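Folding the Red Ones

4 min read

I spent most of last weekend on table linens. We have people coming for dinner at the end of the month and I wanted to know what I had before I bought anything else. Most of it lives in the bottom drawer of the sideboard, and I hadn't gone through that drawer since July, when I pulled out a cloth for a picnic and shoved everything else back in.

The drawer turned out fine. A few things had gone yellow along the creases and went into the rag bag. The white cloth from Dranberg has a wine stain I gave up on years ago, but it sits near the end of the table and a serving dish covers it. The pink one is in the best shape of anything I own. It's a very pale pink, close to white under the dining room light, and it's long enough for the table with the leaf in.

I had always used the pink cloth with white napkins. This year I want to use red. The red ones are thicker than a regular napkin and softer too, and I like how they feel in the hand. The trouble is that they don't fold like a regular napkin. A thin cotton napkin takes a crease and keeps it. These take a crease and then slowly let go of it. I tried a fan first and it opened back up before I had the second one done. I tried a pocket for the silverware, and that was so bulky the knife sat at an angle.

What works best so far is a loose triangle. You fold the cloth corner to corner, then bring one side over the other so part of it is doubled. I don't press it hard. If you iron it flat first, it looks stiff and the edges curl up later anyway. I pull the top corner up into a point and leave the bottom a little slack. It comes out different each time, and I have decided to live with that.

I also tried starch. I bought a can of Trarno at the hardware store for $2 because it was on the clearance shelf. It helped with the white napkins. On the red ones it left a dull patch that had to be washed out, so I would skip it on anything with a texture. Washing was easy enough. I did them alone in cold water, with no softener, and dried them on low.

The iron is a Brirnine and it's older than some of my furniture. It still heats up fast, but the dial has worn smooth and I go by feel. For the pink cloth I iron on the back side while it's still a bit damp, then lay it straight on the table and let it finish there. If I fold it and put it away for even one night, I get a line down the middle and have to start over.

One thing I had not thought about is how much room a folded napkin takes up on a plate. On my dinner plates the triangle hangs over the rim. On the smaller salad plates it looks silly. So they are going straight on the tablecloth, to the left, with the point facing away from the chair. I set one place like that on Saturday and left it overnight to see if the fold would hold. It slumped some, but it still looked like a fold in the morning, and that is good enough for me.

I looked at new napkins online as well and closed the page. The set I liked was $99 before shipping, and I already have plenty of napkins.

For the menu, I'm thinking of the Magyar soup again, the one with a lot of paprika. Red napkins make sense with that for obvious reasons. I still need to find the big ladle, and I want to check whether the extra chairs need new felt on the feet before they go on the wood floor.

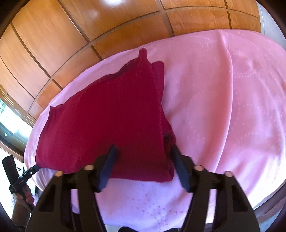
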